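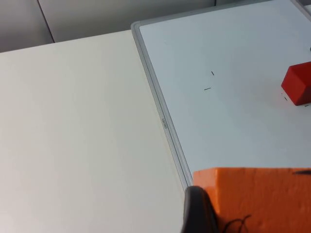 Home Papers Topics About

4.2 Comparing the two controllers

We ran both controllers on the same arm with the same gripper and wrist camera. The Dotthorpe controller closes the loop on joint position only. The Soltora controller adds a correction from the wrist view. Each was given 260 trials over a whiteboard laid on the table, split between reaching for a small red cube and following curved lines on the board.

Exposure was fixed before the first trial and left alone. Glare was the main nuisance for Soltora — a bright strip lying near a dark line pulled the estimated path sideways, and the grey shading beside it made thresholding less reliable. Dotthorpe ignores the image, so lighting had no effect on it, but its error grew with the length of the path.

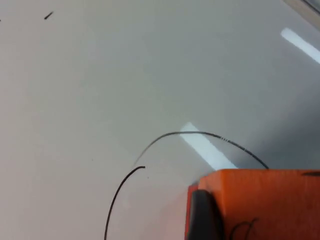

Figure 6. Wrist view of the board, with two curved dark lines and overhead glare on the surface.

We dropped 32 trials from the analysis after a logging fault one Thursday. Cube reaches showed little difference between controllers. On the curves, Soltora was closer to the line wherever the glare was clear of it. Kaimal and Bang labelled the line centres by hand in 1146 stills.

3 shares 0 comments

Contact Copyright Back to top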